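4. Adding and Reading Books on Your Onico Reader

4.1 Copying a book from your computer

1. Connect the reader with the supplied cable and wait for the drive to show up.
2. Open the folder named Gistdale. Drag your book file into it.
3. Eject the drive before you pull the cable.

Note: Onico opens 6 file types. Locked files must be added through your store account – see section 9.
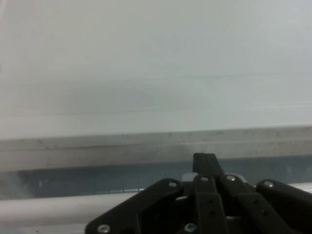 Metal ledge with a seam along its length.

4.2 Changing how the page looks

1. Tap the middle of any page to bring up the menu.
2. Choose Type, then pick a font. Laitinen is the default and Gondell is the heavier choice.
3. Drag the slider to set the size. The largest setting is 42.

Caution: Changing the type size renumbers the pages. A long novel may run to 1,677 pages at the largest size. Your bookmarks and notes stay with the text.

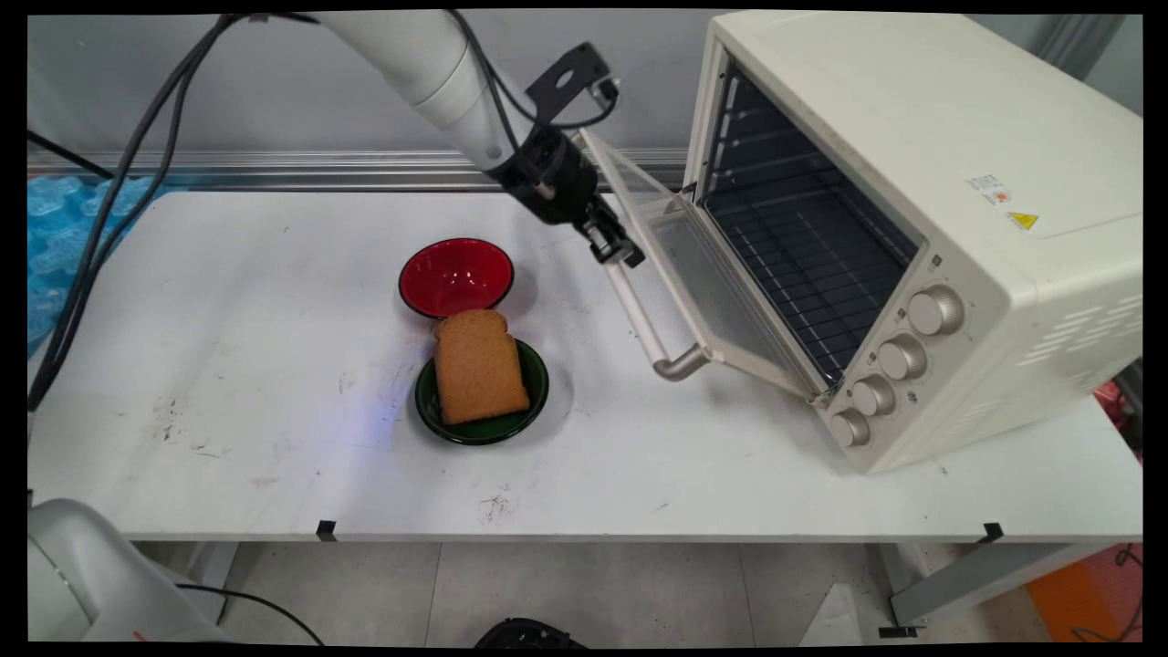 Toaster oven with its door open.

4.3 Sorting by author

1. From the Library screen, tap Sort, then Author.
2. If a name is filed wrong, hold down the title and tap Edit Details. Enter the last name first, as in Foulkes, Morfudd.
3. Tap Save. The list updates the next time you open the Library.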